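Cedholm Pale Cream Activity Table

Home > Tables and Work Surfaces > Activity Tables > Cedholm

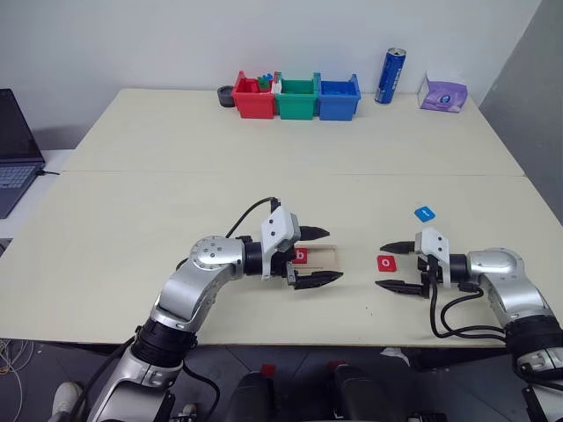 Two Cedholm tables pushed together, with red, green and blue storage bins along the back.

Product code: 3000-C
Finish: pale cream
Sold: singly (order 2 for the layout in the photo)
Last updated: 2019-04-17

The Cedholm is a plain, generous table for sorting, building, spelling, gluing and all the other things that need more room than you think when you start. We've carried it at Cunatell for a good while now and it's still the one we show people first when they come in asking for a table the whole group can work at.

We love the colour! Cream is kind to the eyes under classroom lights, and bright things really stand out on it. Put down a red letter tile and you can find it again from the other side of the room. Pure white tops can throw a lot of glare near a window (we have a big one in our showroom, so we've had plenty of chances to compare), and the cream is much softer.

One table or two?

A single Cedholm does nicely for a pair of kids or one adult with a project on the go. Push two together along the long edges and you get a deep surface with a straight seam across it. The seam is handy in its own way. Lots of our customers treat the back table as the place where bins and supplies live, and keep the front one clear for whatever is being made.

The tables don't clip together. Set both on the same bit of flooring, adjust the feet until the tops are level, then slide them in. If you're going to be using small beads or loose paper, a strip of cream cloth tape over the join keeps things from slipping down.

What to put on it

Small open-topped bins are a great match. Three of them side by side against the wall leave heaps of space, and having a different colour for each makes packing up easier for little ones who can't read labels yet. We keep toy building blocks in our red one. A tissue box in the back corner earns its spot too, especially in cold season.

For letter work, try a light wooden tray with one tile on it at a time. Sarita Nautiyal on our Brevgate floor started doing this with her own kids at home, one lowercase letter per tray, and it has caught on with a few of the early years teachers who shop with us. The tray marks out a little workspace, and it can be picked up and moved without disturbing anything else.

If you need a laptop close by, we'd put it on a separate side table and save the cream top for hands-on work. The Stanciu side table in white is a good choice for this.

Sizes and details

Height: 700 mm, with screw-in levelling feet
Edges: rounded at all four corners
Legs: removable with the hex key in the box
Assembly: 30 minutes with two people, longer if you're on your own
Colour options: pale cream only at the moment

Cleaning

Warm water and a drop of dish soap will look after most messes. Washable marker comes off with a damp cloth. Please skip the scouring pads, as they dull the finish and it won't come back. Dried glue lifts best if you lay a wet cloth over it for a few minutes and then ease it away with a plastic scraper.

Delivery and pickup

Tables come flat in one carton each. Pickup is from the Brevgate store, at the side door. Bring a blanket if you're putting the carton in the back of a car. We can also deliver locally, and we're happy to carry cartons inside as long as there's a clear path.

Replacement feet and leg bolts are kept at the parts counter.

Goes well with

Stanciu side table, white
Small open-topped storage bins, red, green or blue
Lowercase letter tiles
Light wooden activity tray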